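Around the Table: the trouble with sponges

After the November issue I promised to come back to the subject of kitchen sponges, and I have had so many kind notes since then that I can't put it off any longer. A sponge left lying flat on a tabletop stays damp underneath for ages, and a pale wooden top like ours shows every mark — you wipe it down at night and there is the ring again at breakfast.

So my advice is to stand the sponge up on its edge. You don't need anything fancy for it, and a small wire rack is plenty.

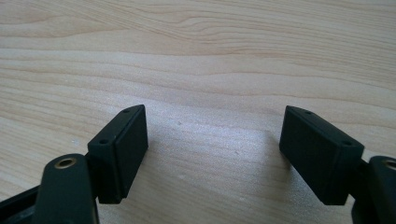
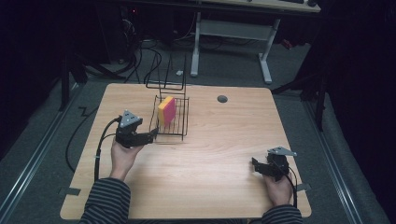

Sheena Kerr wrote in to say that she has kept hers upright for years, in an old toast rack she picked up in Urkby for 40 cents, and that she wouldn't dream of going back to a dish. She does warn against packing things in too tightly, as the air has to get all the way around, and she likes to turn the sponge over every evening when the last cup is put away.

I have started doing the same, and I must say the table is looking much happier for it. Do keep your letters coming — next time we'll be talking about dishcloths, and I already have strong feelings about those!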